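I bought the Undent 312 fly reel the week before a long-planned saltwater trip, which every sensible angler will tell you is a silly time to change reels. I'd fished the same old large arbor for years and it had started to growl at me. A friend from the club, Selim Türkmen, had been raving about his Undent since the winter, so I gave in and ordered one in the 8-weight size.

First impressions out of the box were very good. The handle is big enough to find without looking, the spool spins true, and switching to left-hand retrieve took me less time than making coffee (the instructions are tiny but clear). I put on 200 yards of backing and a tropical floating line from Zawadzka, and there was still room for a sloppy rewind, which matters to me because all my rewinds are sloppy when a fish is running back at the boat!

The drag is where this reel really won me over. You get one full turn of the knob from nothing to everything, with soft clicks all the way, and there's no jerk when the spool starts to move. My third fish on the flats at Murkine was a bonefish that went straight for the horizon, and I just stood there grinning and let the reel do the work. Later the same day I hooked a small trevally in much deeper water, cranked the knob up with one finger, and turned him before he reached the coral. I lost the next one, but that was my knot.

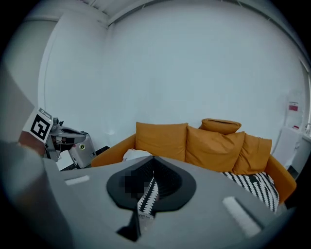 Held up on the left, with the second one in the foreground.

Now for the bits I'd change. The clicker is loud going out, and I love that, but it's almost silent coming in, and I missed it. The spool release is stiff for the first few days and I had to use both thumbs. The pouch that comes with it is a bit thin, too. I'm keeping mine in an old Lolis case with a decent zipper.

Care is easy enough. I rinsed it in fresh water every evening with the drag backed off, popped the spool, and left both halves on a towel overnight. After eight days of salt, sand and one proper dunking off the side of the skiff, it feels as smooth as it did on day one. I did find a small scratch on the rim - all my own doing, from leaning the rod against a rock.

Our guide, Etornam Dramani, has seen a lot of reels come through his boat and isn't easily impressed. He pulled some line off, listened, tightened the drag, pulled again and asked me what it cost. I paid $496 with the spare spool included. That's real money, but I've handled reels well above that price that I liked less.

If you mostly fish for trout in small rivers, this is more reel than you need, and the smaller model would balance better on a light rod. For bonefish, small permit and anything else that might run you into your backing, I'd buy it again tomorrow. I've already got my eye on the 10-weight version for next year's trip.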